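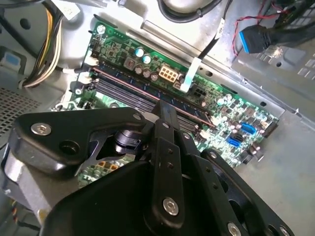 Corinne Habel

Lalleck Local > Get Involved > Calls for Participants

Filed under: Memory, Home Life, Paid Participation

Did your family share one computer? Come talk to me about it

I'm looking for people who grew up in (or ran!) a household with one desktop computer that everybody had to share. You know the kind of thing. It lived in the den or the corner of the dining room, somebody's homework was always on it when somebody else wanted to play solitaire, and there was a rule about not picking up the phone.

The project is called Frota, and it's an audio collection of home stories from Lalleck and the towns close by. The last round was about kitchens, and I loved every minute of it, but so many people wandered off the subject and started telling me about the computer next to the kitchen that I decided it deserved a round of its own. One woman talked for most of an hour about a sign-up sheet taped to a monitor. I still think about that sign-up sheet.

What I want is the ordinary stuff. Where did it sit, and who picked the spot? Who got to change the wallpaper? Was there a password, and how long did it take the youngest kid to get it? Did a parent do the bills on it after bedtime? Did you fall in love on it, or get fired on it, or write a terrible novel and lose it when the hard drive quit? I'd like to hear from the family member who opened the case up and put in more memory, and I'd like just as much to hear from the one who was scared to touch it.

You don't have to know a thing about computers. I barely do. If you can't remember the make or the year, leave it blank on the form and we'll manage fine.
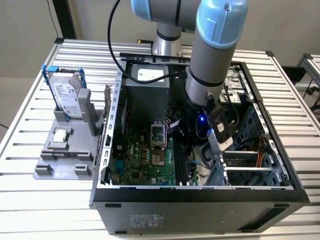

What taking part looks like

First there's a short form, and then I call you for a chat so we can both see if it's a good fit. If it is, we sit down and record. That'll be in February, either at your place or in the back room of the Lalleck library, whichever you like better. Most conversations run an hour and a bit. I bring the recorder, and I bring cookies, and I ask a lot of nosy questions that you're free to skip.

After that I edit the recording down and send it to you. You get to listen before anybody else does, and if you want something out, it comes out. I've had people ask me to take out a brother's nickname and people ask me to take out a whole divorce, and both were fine.

Everybody who records gets $50, paid the same day. If a few of you from one household want to come together, please do, and each of you gets paid. Siblings are wonderful for this. They disagree about everything.

Who I'm hoping to hear from

Adults, 18 and up, who lived with a shared home computer at any point. You don't need to have been in Lalleck at the time, but you should be able to get here to record (or live close enough that I can drive to you and back in an evening). The form goes out to roughly 400 people on the Frota mailing list, and I know from the kitchen round that the folks who answer first tend to be the folks who always answer first. So if you've never done anything like this, please put yourself forward anyway. I'm short on grandparents, short on people who rented, and very short on anyone who bought their first computer used.

I'd also be thrilled to hear in languages other than English. I can bring an interpreter, just tell me on the form.

Rather write than talk? You can send a written piece of up to 900 words. Same pay, same chance to approve the edit. Please don't polish it to death! I like them a little messy.

If you've still got things from back then, mention it. Printed-out emails, a mouse pad, the manual with somebody's doodles in it, a banner from a birthday that took a whole afternoon to print. I won't keep any of it. I'll look, ask you about it, and hand it right back.

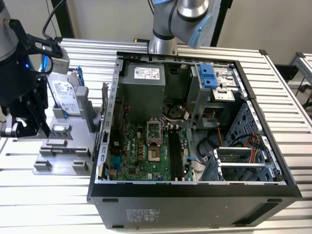 Do I need to still own the computer?

Most people don't, and it makes no difference at all to whether I pick you. I'm recording what you remember, so an object is a nice extra and that's it.

How to sign up

Pick up a paper form at the front desk of the Lalleck library or ask them to email you one. It has 4 questions and fits on one side of a page. Drop it back at the desk in the Frota box, or reply to the email with your answers typed in any old way.

Forms are due Nov 23, 2023. I'll get back to everyone, including the people I can't fit in this time, though please give me a couple of weeks because it's just me reading them and I read slowly. There's a step-free entrance around the side of the library, and if evenings or mornings are bad for you, write that at the top so I see it before I call.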